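Regeln für Roboterzelle zum Öffnen und Bestücken von alten PCs - was gilt da bei euch?

Primora-Forum > Automatisierung > Sicherheit und Normen

mkessel_71
Hallo zusammen, wir bauen in unserer Lehrwerkstatt gerade eine kleine Zelle auf, in der ein Arm mit Zweifingergreifer Speicherriegel in gebrauchte Desktop-Rechner setzen soll. Mechanisch läuft das schon erstaunlich gut und die Azubis sind Feuer und Flamme! Jetzt will ich aber eine schriftliche Arbeitsregel dazu haben, bevor die zweite Gruppe im September anfängt. Mir fehlt der Überblick: Reicht es, dass der Hersteller den Arm als kollaborativ verkauft? Und wie handhabt ihr ESD, wenn kein Mensch mit Armband am Board sitzt, sondern ein Greifer? Umhausung haben wir bisher keine.

torben.k
Kollaborativ heißt nicht automatisch sicher. Lest mal ISO 10218 und ISO/TS 15066, da steht alles drin. Zaun drum und fertig, würde ich sagen.

Jeanine Michiels
Schönes Projekt, da geht mir das Herz auf! Torbens Normen stimmen, aber ein Zaun allein hilft euch beim Einrichten wenig, da steht ja doch wieder jemand daneben. Bewertet wird immer die ganze Anwendung, also Arm, Greifer, Werkstück und Tisch zusammen. Ein Arm mit Kraftbegrenzung, der ein Blech mit scharfer Kante hält, ist eben etwas anderes als derselbe Arm mit einem Schaumstoffwürfel. Bei offenen PC-Gehäusen habt ihr reichlich Kanten und außerdem Klemmstellen zwischen Greifer und Laufwerkskäfig. Die gehören alle einzeln in die Risikobeurteilung.

Bei uns in der Werkstatt (Ekura, Aufbereitung von Bürorechnern) hängt folgende Regel an der Zelle:

Rechner vom Netz, Netzkabel abgezogen, Einschalttaste einmal gedrückt.
Gehäuse liegt auf der Seite und ist gegen Verrutschen gesichert.
Lose Kabel im Gehäuse vor dem Start aus dem Fahrweg legen.
Einrichten nur zu zweit, eine Person hat den Zustimmtaster und sonst nichts in der Hand.
Neue Programme zuerst mit 20 Prozent Geschwindigkeit, ohne Bauteil im Greifer.
Nach jedem Fingerwechsel den Werkzeugnullpunkt prüfen und abzeichnen.

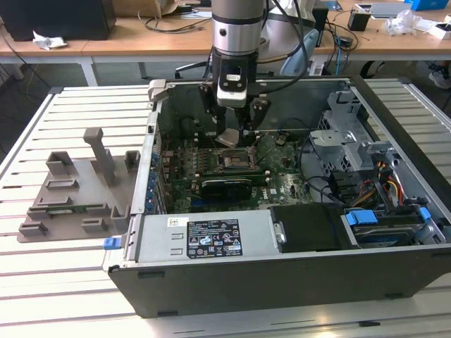 Zum Thema ESD: Greiferfinger aus ableitfähigem Material nehmen und die Strecke bis zur Erdung wirklich messen, auch über die Gelenke. Wir haben damals einfach angenommen, dass das über den Flansch schon passt, und das tat es nicht - seitdem wird vor jeder Schicht gemessen und ins Zellenbuch eingetragen. Aluprofile übrigens auch erden, eloxierte Oberflächen leiten schlecht!

Und plant bitte eine Grenze für die Einsteckkraft ein. Speicherriegel brauchen ordentlich Druck, aber wenn einer schief sitzt, soll der Arm abbrechen und melden. Nach rund 200 Zyklen schauen wir uns die Finger an, nach 1000 werden sie getauscht, egal wie gut sie noch aussehen. Unsere Vorlage für die Risikobeurteilung kann ich dir gern schicken, melde dich einfach per Nachricht.

mkessel_71
Super, vielen Dank, Jeanine! Die Vorlage nehme ich sehr gern, Nachricht ist raus. Das mit der Messung über die Gelenke probieren wir gleich morgen früh aus.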